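Looking After a Duvet and Its Cover

Most duvets wear out early through poor washing and slow drying. The routine set out on this page keeps a good one going for years, and none of it takes special equipment.

Washing the cover

Wash the cover every week or two, inside out, with the buttons or zipper closed. If you leave it open, socks and pillowcases work their way into the corners and come out balled up and still damp. Warm water is enough for ordinary use. Go hotter if somebody in the house has been sick or has a dust allergy, but check the label first.

White cotton goes gray when there is too much detergent in the machine. Cut the dose to half what the bottle says and see if it comes out cleaner. If the cover is already dingy, soak it overnight in the tub with a scoop of oxygen bleach and the hottest water the label allows. Don't use chlorine bleach on anything with elastic or colored piping.

Striped sateen weaves snag more easily than plain ones. Keep them away from zippers, bra hooks and Velcro in the wash.

Washing the duvet itself

Twice a year is plenty if you use a cover. A king size duvet will not wash properly in a small home machine. It packs tight against the drum, the middle stays dry and the spin goes off balance. Take it to a laundromat with a big front loader and run an extra rinse.

Dry it on low with two or three clean tennis balls. Stop every half hour, pull it out, shake it and turn it over. A down duvet will feel dry on the outside long before the inside is done - squeeze a few of the boxes and if you feel clumps, put it back. I then leave mine over two chairs for a day before it goes back on the bed. Any damp left in the filling will turn sour in the closet.

Stains

Deal with them while they are fresh. Blood gets cold water and a little dish soap, never hot. Coffee and tea come out with white vinegar mixed half and half with water. For a spot on the duvet, push the filling away from that corner, hold the empty fabric with a rubber band and wash just that part in the sink.

Getting the cover back on

Turn the cover inside out and lay it on the mattress with the opening at the foot. Lay the duvet on top and tie or pin the corners. Reach in through the opening, take hold of the two far corners of both layers and flip the whole thing right side out. Shake it from the foot end. If the filling keeps sliding, sew a loop of cotton tape inside each corner of the cover and a matching tie on the duvet.

Airing

Fold the duvet back in the morning and leave the sheet uncovered for an hour before you make the bed. Open a window if the weather allows. Mattresses take in a lot of moisture overnight and a bed made up right away holds on to it.

Storage

Keep the spare in a cotton bag or an old pillowcase. Vacuum bags are fine for polyester but they crush down, and it may not fluff up again. Don't put anything heavy on top. A closet shelf is better than a basement.

Pieter Michiels
Updated 9th April 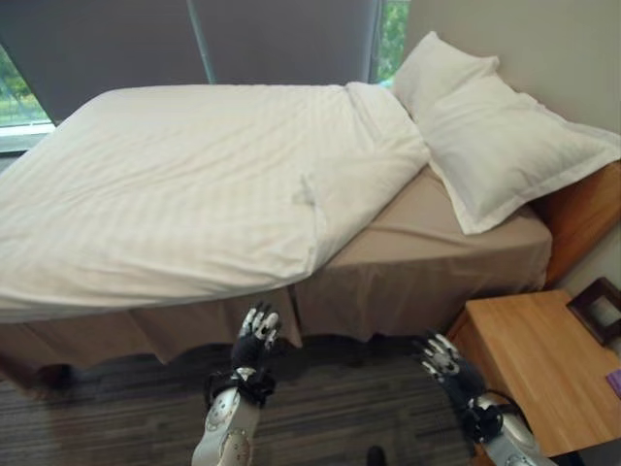
White striped duvet folded back over a beige fitted sheet.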